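Nyitrai opens service bench for hand-held grippers in Skerncombe

Friday, November 26, 2021

SKERNCOMBE – Nyitrai, the maker of hand-held gripper sets for robot teaching, today announced a new set-up and repair service for its customers. The service is based in the Skerncombe workshop and covers gripper pairs of every age, including those that were bought before the company moved from Skedenville. Customers can send in a pair for a full check, or they can ask a technician to come and do the work at the place where the pair is used.

A gripper pair is worked by one person, with one gripper in each hand. It has no motor, and for this reason many users believe that it needs no care. The experience of the Nyitrai service desk is different. Pads lose their grip, straps become longer with use, and marker cubes move a little when a gripper is put down too hard. A cube that has moved by a small angle gives wrong positions in all the recordings made after that moment, and the user may see it only when the robot arm begins to miss its object.

"We received the same telephone call many times in July," said Magdolna Deák, head of service at Nyitrai. "The customer says that the arm is broken. We ask him to look at the screws under the cube, and after some minutes he calls us again and he is already more calm. I wanted that we offer something better than a telephone call."

The full check has 27 points and is done in a fixed order. The technician begins with the jaws, which must close on the whole length of the pads without a gap at the top. The pads are then cleaned with a soft brush and, if the surface has become smooth, they are changed as a pair. One new pad against one old pad is not permitted by the service rules, as the two sides would hold the object with a different force.

After the jaws comes the marker work. Every cube is taken off, its seat is cleaned, and it is fixed again with new screws. The printed faces are examined under a lamp for scratches and for corners that have started to lift. The lens is wiped and its housing is tested by hand for play. The last mechanical point is the hand strap, which is adjusted on the hand of the person who will use the gripper – a strap set for another person is the most frequent complaint that the service desk receives.

The check finishes with a handling test on a soft object. The operator takes hold of a piece of cloth with both grippers, while the technician watches that the cables do not pull at the wrist and that the markers stay in view. 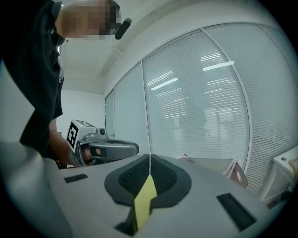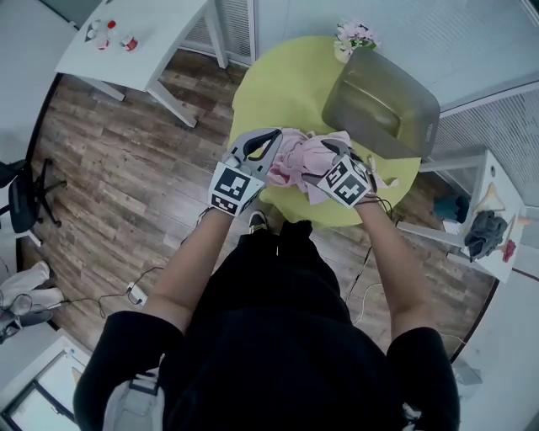
Gripper pair in use, with marker cubes fitted.

"Cloth is a good test because it forgives nothing," said Dezső Pálfi, senior technician. "With a wooden block, a weak pad can still hold. With cloth you feel at once when one side is slipping. I also ask the operator to turn the wrists as far as is comfortable, and I look where the cable goes. If it becomes tight, we move the clip and we do the test again."

One of the first customers of the service was Breton, a company that prepares folding and sorting tasks for robot arms. Breton had 4 gripper pairs checked during the trial period. On two of them the cubes had to be fixed again, and one pair received new pads.

"Our people had put tape on the straps, each in his own way," said Reginald Kapoor, operations manager at Breton. "Mr Pálfi removed all of it, and he was polite about this. Now we do a short check ourselves every Monday, with the card that he left for us."

The card is part of the service and is given with every pair. It lists the points that a user can do without tools: wipe the lens with a dry cloth, close the jaws and look for a gap, press lightly on the cube, examine the cable near the plug. Alcohol must not be used on the printed markers. Nyitrai recommends a full check after about 900 hours of use, or earlier if a gripper has fallen on a hard floor.

The workshop has space for 50 pairs at one time. Pairs should be sent together with their cables and straps, and with a short note of any fault that was seen. Spare pads, marker faces and screw sets can also be ordered separately by customers who prefer to do the repair alone. The instructions for this were written by Ernő Csonka and are included with the parts.

Bookings for the workshop and for visits are open from today. Requests for visits should mention the number of operators, so that enough time is kept for the straps.

Press contact: Máté Szűcs, Nyitrai, Skerncombe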